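Werkstattverein Binuvstead
Protokoll der Arbeitssitzung Holzspiel und Sortierkästen

Datum: 6. November 2021
Ort: Gruppenraum im Erdgeschoss
Anwesend: 16 Mitglieder, damit beschlussfähig
Protokoll: Schriftführung

TOP 1 Begrüßung und Protokoll der letzten Sitzung
Die Sitzungsleitung eröffnet die Sitzung. Das Protokoll der Juni-Sitzung wird mit einer Korrektur genehmigt: Unter TOP 4 muss es »Leihfrist vier Wochen« heißen, nicht »drei Wochen«. Die Tagesordnung wird um den Punkt »Schlüssel Nebenraum« ergänzt.

TOP 2 Kassenstand
Auf dem Vereinskonto befinden sich 2.621 Euro. Die Rechnung der Firma Jodano über 810 Euro für Bretter und Kleinmaterial ist bezahlt und im Kontostand bereits berücksichtigt. Eine Nachfrage zur Lieferung wird beantwortet: Es fehlt nichts, zwei Bretter waren an einer Ecke gestoßen und wurden ohne Kosten ersetzt.

TOP 3 Formensatz »Fovetti«
Die Arbeitsgruppe berichtet über den Stand. Der Satz soll in den Spielgruppen zum Ordnen nach Farbe und Form eingesetzt werden. Die Klötze stehen auf einem Holzbrett und werden dort zu kleinen Gruppen zusammengeschoben. Festgelegt sind die Farben Blau, Gelb, Rot und Grün. Das helle Brett findet Zustimmung, weil sich die Klötze gut davon abheben.

Diskutiert wird, ob beim Ordnen mit zwei Gruppen begonnen werden soll oder gleich mit vier. Ein Teil der Anwesenden hält vier Gruppen für die jüngeren Kinder für zu viel. Die Arbeitsgruppe schlägt zwei Gruppen zu je vier Klötzen vor, links Blau und Gelb, rechts Rot und Grün. 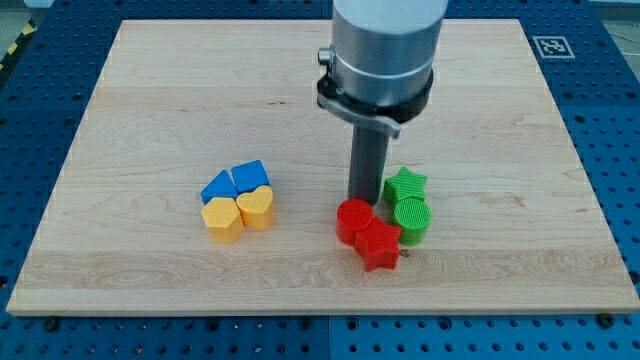
Abb. 1: Formensatz auf dem Ahornbrett, links Dreieck und Quadrat in Blau, Sechseck und Herz in Gelb.

Zur Oberfläche der Klötze gibt es unterschiedliche Meinungen. Die feinen Rillen werden von mehreren Anwesenden als griffig gelobt. Eingewandt wird, dass sich Krümel und Knete darin festsetzen können. Die Arbeitsgruppe soll bis zur nächsten Sitzung klären, wie sich die Teile am besten reinigen lassen – eine weiche Bürste und lauwarmes Wasser werden zuerst ausprobiert.

Angeregt wird außerdem, das Herz und den Stern in der Anleitung gesondert zu nennen, da beide Formen von den Kindern gern zuerst genommen werden. Die Anleitung bleibt bei einer Seite.

Beschluss: Begonnen wird mit zwei Gruppen zu je vier Klötzen. Die Anordnung mit vier Gruppen wird als zweite Stufe in die Anleitung aufgenommen.
Abstimmung: 13 Ja, 1 Nein, 2 Enthaltungen

TOP 4 Aufbewahrung
Die bisherigen Kartons sind durchgescheuert. Vorgeschlagen werden flache Kästen mit Deckel aus der Reihe Fu. Das Brett muss liegend hineinpassen, die Klötze kommen in einen Stoffbeutel. Vor der Bestellung wird das Brett nachgemessen. Die Kästen erhalten vorn ein Schild mit der Inventarnummer. Bestellt werden zunächst zwei Stück, weitere erst nach Rücksprache mit der Kasse.
Beschluss: einstimmig angenommen.

TOP 5 Förderantrag
Für das kommende Jahr soll ein Zuschuss von 3.000 Euro beantragt werden, für Material und für den Druck der Anleitungen. Der Entwurf liegt vor und wird in zwei Punkten gekürzt. Die Kostenaufstellung ist noch zu ergänzen. Der Vorstand reicht den Antrag fristgerecht ein.

TOP 6 Schlüssel Nebenraum
Ein Schlüssel fehlt weiterhin in der Liste. Wer ihn hat, meldet sich beim Vorstand. Bis dahin wird der Nebenraum nur noch über die Ausleihe geöffnet.

TOP 7 Verschiedenes
Die Leimreste in der Werkbankschublade werden aussortiert. Der Termin der nächsten Sitzung wird per Rundmail abgestimmt.

Anlage: Entwurf der Anleitung, eine Seite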